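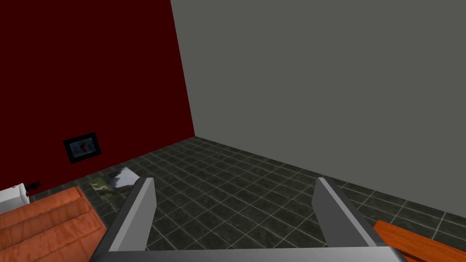
牙套戴到第14个月的时候,我终于想明白一件事:给孩子看牙,最难的部分跟牙没什么关系,难的是那张椅子旁边站着的大人。

先交代一下背景。我家老大上小学那年换牙换得乱七八糟,下门牙后面又冒出一排,像鲨鱼似的。我带她去了离家最近的一家诊所,叫Fultia,在商场三楼,隔壁是卖童鞋的。前台很热情,张口就是“宝贝真勇敢”,可我女儿那时候还什么都没干呢,就站在门口换鞋套。她扭头看我一眼,那个眼神我到现在都记得:妈妈,为什么要勇敢?里面有什么?

所以今天想说的第一个意见就是:别再对孩子说“勇敢”了,也别说“不疼”。

我知道大家都是好心,我自己也说过,说得可顺嘴了。可你想想,一个六岁的小孩,本来以为就是来让阿姨数数牙,结果进门三分钟听见四遍“不疼的哦”,她能不往疼那儿想吗?换成我,有人一见面就跟我强调这顿饭绝对没毒,我也得放下筷子啊。再说了,有时候就是会疼,或者会酸、会胀、会有一股怪味儿。你说了不疼,她疼了,下回你说什么她都不信了。这笔账最后都是家长还,拿哄的、拿骗的、拿冰淇淋还。

后来我们换到了一家儿童口腔门诊,叫Barreto,远是真远,过去要倒一趟地铁。第一次去,医生没让她上椅子,先蹲下来问她最近哪颗牙晃得最厉害,能不能自己摇给她看看。我女儿最得意的就是这个,立刻张大嘴摇给人家看,口水流了一下巴。等她回过神来,检查已经做了一半了。临走她还问我什么时候再来。我当时差点在走廊里哭出来,真的,前面那几个月我们俩为了刷牙吵了多少架!

这就要说到我的第二个意见了,可能有点得罪人:儿童牙科不该是成人牙科的缩小版。好多诊所嘴上挂着“儿童专科”,其实就是墙上贴几只长颈鹿,天花板装个电视,椅子换成粉色的。东西都对,可是排班没变,一个孩子照样给那么点时间,哭了就叫家长按住。长颈鹿救不了被按住的孩子。我宁可墙上光秃秃的,换医生多留一刻钟。

当然有人会说,时间就是钱,你愿意多付吗?我愿意,但我也得说清楚,不是谁家都愿意得起。我们那次在Barreto做窝沟封闭,单子上写的是395块,我老公看了一眼,问我商场那家多少钱,我说便宜些,他就没再吭声。他不吭声的意思我太懂了(结婚这么多年,他的沉默我能分出好几种)。所以我不想劝大家都去挑贵的。我想说的是,普通诊所也做得到的那些事,为什么不做?蹲下来说话不要钱。让孩子先摸一摸那个吹气的小管子,不要钱。跟她约好“你举左手我就停”,然后真的停,也不要钱。最后这条尤其要紧,有的医生约是约了,手举起来却说“马上就好马上就好”。那你约它干嘛呢?

说到拔牙我还有一肚子话。双排牙那会儿,我在家长群里问了一圈,一半人说赶紧拔,一半人说啃玉米就行。我还真买了玉米,整整一个夏天,从六月啃到开学,家里一股甜味儿,牙纹丝不动。后来医生看了说,这两颗得拔,另外那颗可以再等等,看它自己松不松。听完我心里反倒踏实了,原来一张嘴里不同的牙可以有不同的办法,群里那些话放到别人家孩子身上可能都没错,放到我女儿嘴里就未必。所以大家别学我,孩子的牙该看就去看,别指望玉米,也别指望我这篇文章,我就是个话多的妈。

拔牙那天我特别紧张,比她紧张多了。医生很客气地问我,要不要在外面坐一会儿。我一开始挺不高兴的,我是她妈,我凭什么出去?可是我低头一看,自己的手正死死攥着女儿的脚踝,攥得她直缩。我就出去了。外面有一排矮凳子,我坐在上面膝盖快顶到下巴,听见里头在讲一个什么小松鼠的故事,讲着讲着女儿笑了。等她嘴里咬着棉花出来,第一句话含含糊糊的,我听了半天才听懂,她说:“妈妈你怎么脸这么白。”

我不是说家长都应该出去。有的孩子就是得拉着妈妈的手才行,我妹妹家那个就是,离开三步就嚎。我的意思是这件事应该有人问一句,而且应该问孩子:你想让妈妈在旁边,还是在外面等?我们做家长的常常默认自己在场就是安慰,有时候我们在场就是一台大功率的焦虑发射机,呜呜地往外放。

再说牙套。我们现在戴的是固定的那种,每个月去调一次,调完那两天只能喝粥吃豆腐脑。定方案之前跑了好几个地方,有一家叫Rellus的连锁,进门先不看牙,先看动画,动画里一口歪牙刷刷刷就变整齐了,配着音乐,特别好看。看完顾问就坐过来了,笑眯眯地说今天定有优惠。我问能不能回家想想,她说可以是可以,但是孩子的最佳时机不等人哦。就这句“不等人哦”,我拉着女儿就走了。

我不反对打折,我买菜都要等打折。可是拿“晚了就来不及”吓唬一个本来就心虚的妈,我觉得不厚道。我后来专门问了现在的医生,她说我女儿这个情况,早几个月晚几个月都可以商量,倒是孩子自己愿不愿意配合很要紧,因为刷牙、戴皮筋这些事,医生一天也替不了她。你看,同样一张嘴,一边跟我谈时机,一边跟我谈孩子。我选哪边还用想吗?

对了,选颜色也是她自己选的。牙套上那些小皮圈可以换色,她第一次挑了绿配紫,我心想这也太丑了,嘴上忍住了。拍全家福那天她咧着嘴笑,满口绿配紫,婆婆看见照片打电话来问孩子是不是吃了什么。我现在越看越顺眼,反正下个月又换了。

还有学校。我们区有个叫Trakcombe的进校筛查项目,每年来给孩子看一次牙,发一张小纸条,上面打勾。这事我举双手赞成,好多家长要不是收到这张纸条,根本想不起来看牙。可是纸条能不能别当着全班发?我女儿班上有个男孩,蛀牙多,勾打得密密麻麻,旁边的同学一把抢过去念,念了一路。那孩子后来照相都不张嘴了。蛀牙这种事,一个八岁的孩子能负多少责任?糖是谁买的,晚上是谁陪着刷的,还不是我们这些大人。装个信封的事,真的,我愿意出信封钱。我给学校写过一次信,回复说会研究。那我就等着他们研究吧,先在这儿再念叨一遍。

写到这里女儿过来看了一眼屏幕,问我是不是又在写她。我说是,写你拔牙。她说那你要写上,小松鼠最后找到松果了,它一开始埋在树底下,自己忘了。

好,写上了。

2018年4月27日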